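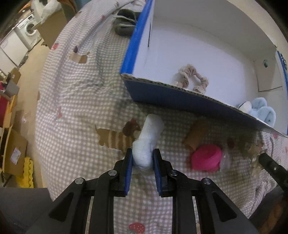 Shoppers want to know where their laundry supplies come from and what is in them, according to Karim Hajji, and most labels still leave that out.

2019-02-13 - Bitwood, the household goods distributor, has signed an agreement with Benkirane to carry the Oda range of laundry powders and stain bars in 74 stores. The first deliveries are planned for March.

The Oda range has 3 products: a powder for whites, a powder for colors and a solid bar for collars and cuffs. All of them are unscented. Each pack lists its full contents on the back, along with the town where it was made.

Bitwood will also move its Meko brand of drying racks and clothespins to the same aisle. The two lines were sold in separate departments until now, and store managers had asked for the change.

"We spent 14 months on the bar alone," Hajji said. "The early ones went soft in the dish. The one going on sale is harder and a little smaller - it weighs 300 grams."

Prices will be set by each store. Online orders will open after the store launch, and a date will be posted on the Bitwood website.

Retailers outside the Bitwood network can ask Benkirane for samples and a price list.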